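Filed under: Opinion / Home & Money

Print this | E-mail to a friend

Stop telling me to buy less and start selling me something that lasts

Every July the same column comes around. Buy less. Buy better. Fine. Where?

I went looking for a plain sweater. Went to Faulkner, went to Isto, went through 987 search results on my lunch break like a crazy person. Everything pilled in the reviews. Everything. The expensive ones too — and that's my whole problem with the "invest in quality" crowd. Price used to tell you something. Now it tells you what the store pays in rent.

My cheap cardigan from the Burnevitz outlet is still going. The 100 dollar one had a hole in the elbow by spring. Explain that to me.

And washing. Who has time to hand wash? Half the labels say dry flat, which in a two-room apartment means you don't get your bed back untill bedtime.

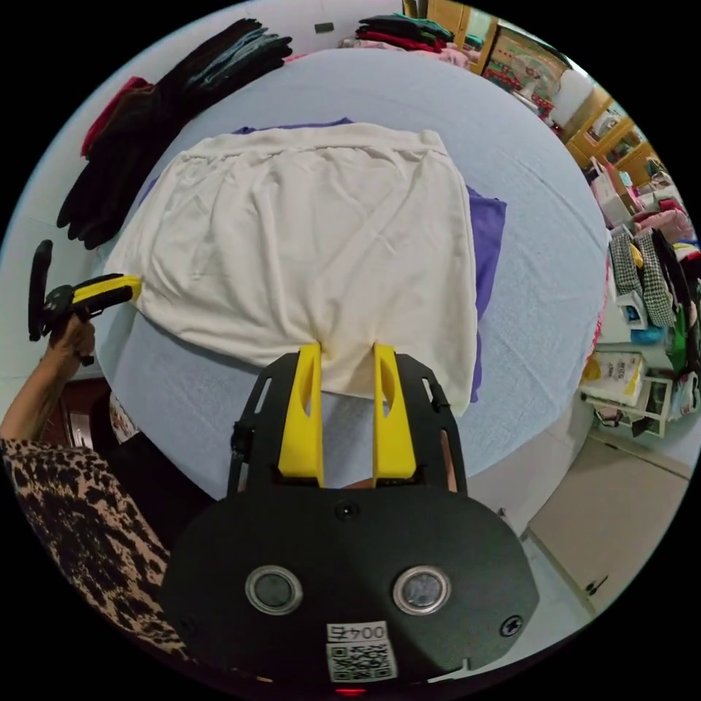 A reader in Clerkasau wrote in after my last piece to say that I was letting shoppers off easy, that people could learn to darn a hole in one evening and mostly don't want to. Her mother mended everything, she said, and never once called it a lifestyle.

OK. Fair. I can't darn. Nobody at my school taught it and I never asked.

But mending needs something worth mending. Thin yarn just gives out next to the patch, I've tried it with iron-on stuff and a lot of swearing. So put the fiber weight on the tag. Put a repair promise on there, 2 years minimum. Stores manage to print 500 words about there "values" on a hang tag — they can fit one more line.

Until then I'm keeping the Burnevitz cardigan. Missing button and all.

Print | E-mail

More in Opinion
The bus pass nobody can figure out
Why are all the benches gone?
Leave the library hours alone
Your leftovers are fine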